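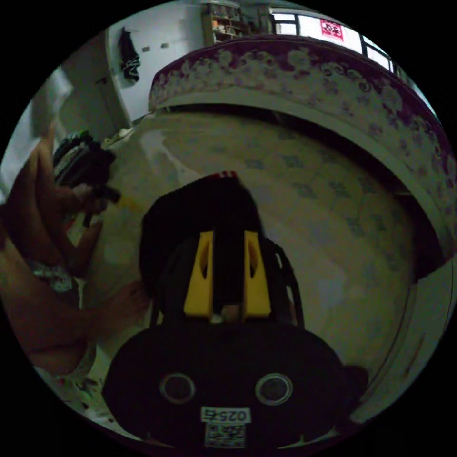

I moved to Trunton for the rent and stayed for the night bus. I know how that sounds! But the 138 leaves the market square at ten past eleven, and by the time it's climbed the hill out toward Tollby I've usually had a better conversation than I managed all day at my desk.

It's a funny mix of people. You get bakers going in, bar staff going home, and students with enormous bags of laundry (always on a Saturday, for some reason). Last November a woman in the back row taught three of us a card game she'd learned from her aunt, and we played all the way to Wulta Road, which is two stops past mine. I walked back in the rain and didn't mind a bit.

The fare is still the price of a cheap coffee, and the seats are awful. The heater has two settings, off and oven. Now the company wants to end the service at nine, and a petition against it has passed 1,000 names, mine included – I signed it on the bus, leaning on a stranger's lunchbox.

I did try driving for six weeks when my shifts changed. I got home faster, ate dinner earlier and talked to the radio. Then I sold the car to a neighbor and bought a monthly pass.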